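How to brew a low-alcohol pale lager at home (and have it taste of something)

9 min read
109 shares · 4 comments

I've been making light lager in my kitchen for a few summers now, and it's still the brew I get most excited about. Stouts are forgiving. You can hide a multitude of sins under roasted barley. A pale, gentle lager at about 3% has nowhere to hide anything, so when you get it right it feels brilliant, and you can drink two of them at a barbecue on a Saturday afternoon and still be trusted with the tongs.

This guide makes a small batch, enough for a decent shelf of bottles. I'm assuming you've made at least one beer from grain before and own the usual bits: a big pot, a mesh bag, a fermenting bucket with an airlock, a hydrometer and a thermometer you believe. If you've only brewed from kits so far, you can still do this! Just read it all through once before you start.

What goes in

Most of the grain bill is plain lager malt. I buy mine ready crushed from Chauke, and I ask for it fairly coarse as I'm brewing in a bag and a fine crush turns to porridge. To that I add a small handful of Vienna malt for a bit of biscuit, and a similar amount of oats. The oats matter more than you'd think. Low-alcohol beer can come across as thin and watery, and oats put some body back without making it sweet.

Skip the sugar. A lot of old light lager recipes use a bag of it to dry the beer out, but we're making so little alcohol to begin with that you want every bit of flavour to come from malt.

For hops, choose something soft and a little floral. I use a German-style variety for bittering and again at the end. If you like the idea of a wedge of lime in the glass, you could swap the late addition for something more citrusy, and it's lovely, but try the plain version first.

Yeast is where I get evangelical. Get a proper lager yeast and get twice as much as the packet tells you. Cold fermentation is slow to start, and a big healthy pitch gets things moving before anything unwanted can join in. I've had good luck with the dried Akidura strain, which is clean, settles hard at the bottom and doesn't sulk if your temperature wanders a degree or so.

The mash

Heat your water in the pot, then lower in the bag and stir in the grain slowly so there are no dry clumps. Break up any you find against the side with the back of the spoon. You're aiming for a mash on the warm side, around the top end of what your malt supplier suggests. A warmer mash makes sugars the yeast can't fully eat, and those stay behind as body. For a strong dry beer you'd go cooler. For this one, warm is your friend.

Wrap the pot in towels, an old sleeping bag, whatever you've got, and leave it for an hour. Check the temperature halfway through. If it has slipped, put it on a low heat and stir the whole time so the bag doesn't scorch on the bottom (I have done this, and the beer tasted like a bonfire for six weeks).

When the hour's up, lift the bag out and let it drain. I sit mine in a colander over the pot and pour a jug or two of hot water through it. Don't wring it like a flannel. A gentle press is fine, but a hard squeeze can push out a tannic, tea-like edge that shows up badly in something this delicate.

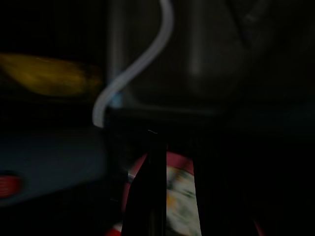
The boil

Bring the pot up to a rolling boil with the lid off. Stay near it for the first few minutes, because this is when it foams up and tries to escape over the hob. Once the foam has dropped, add your bittering hops and start a timer.

Keep the lid off for the whole boil. Lager malt carries something that turns into a cooked sweetcorn smell, and it needs to leave as steam. With the lid on, it just drips back in. Open a window too, or your wallpaper will hate you.

Five minutes before the end, add your late hops. Go easy on them. I was heavy-handed on my first attempt and ended up with a perfectly pleasant pale ale, which wasn't what I'd invited people round to drink.

Then cool it as fast as you can. A coil chiller is wonderful if you have one. I managed for ages with a bath of cold water and every ice pack in the freezer, changing the water as it warmed. From this point on, everything that touches the beer must be sanitised. Spoon, hydrometer, bucket, lid, your hands if you're likely to forget yourself.

Fermenting it cold

Getting the temperature down is the only awkward part of making lager, and it's less awkward than people make out. You want it properly cool, like a pantry in winter. An unheated garage in March does the job nicely. In summer I use a second-hand fridge on a Rotex plug-in controller, with the probe taped to the side of the bucket under a bit of bubble wrap so that it reads the beer and ignores the air.

Tip the cooled wort into the bucket from a height so that it splashes and picks up oxygen. Sprinkle in the yeast, snap on the lid and leave it alone. It may look dead for a day or two. Don't panic and don't keep lifting the lid!

Once the bubbling has slowed right down, let the bucket warm up to ordinary room temperature for a couple of days. Brewers call this a rest, and it gives the yeast the chance to tidy up a buttery flavour it makes early on. I missed it out once to save time and got a batch that tasted like cinema popcorn — interesting, but not in a good way.

Take a hydrometer reading, wait two days and take another. If they match, it's finished. If they don't, give it longer.

Now the patience

Chill it right down, as cold as you can go without freezing it, and leave it for at least three weeks. Four is better. This is the actual lagering, and it's when a slightly rough, eggy young beer becomes something crisp and bright. My friend Fatima Mofokeng keeps hers going for two months and it is better than mine, every single time, which I find deeply annoying.

Bottle with a little priming sugar in each one. I use those small carbonation drops, purely because measuring sugar into bottles makes me swear. Leave the bottles somewhere warm for a fortnight to fizz up, then get them cold again for another week before you open any.

Serving it

Very cold, in a tall clean glass, poured with a bit of confidence so you get a proper head. Leave the last finger of beer in the bottle with the sediment. Lime if you must. Mine goes beautifully with grilled prawns, salty crisps or a sharp crumbly cheese.

If it goes a bit wrong

Thin and watery: mash warmer next time, and add a touch more oats.

Sweetcorn: a longer, harder boil with the lid off, then faster cooling.

Still smells of eggs after lagering: it usually just needs more time in the cold. Give it another fortnight before you give up on it.

Hazy: the oats will do this a bit, and it makes no difference to the flavour. If it bothers you, a pinch of Irish moss near the end of the boil helps.

I'm brewing the next one with a scoop of flaked rice instead of the oats, just to see how it compares, and I'll add the notes to this page once it's been in the bottle long enough to judge.

80 people found this useful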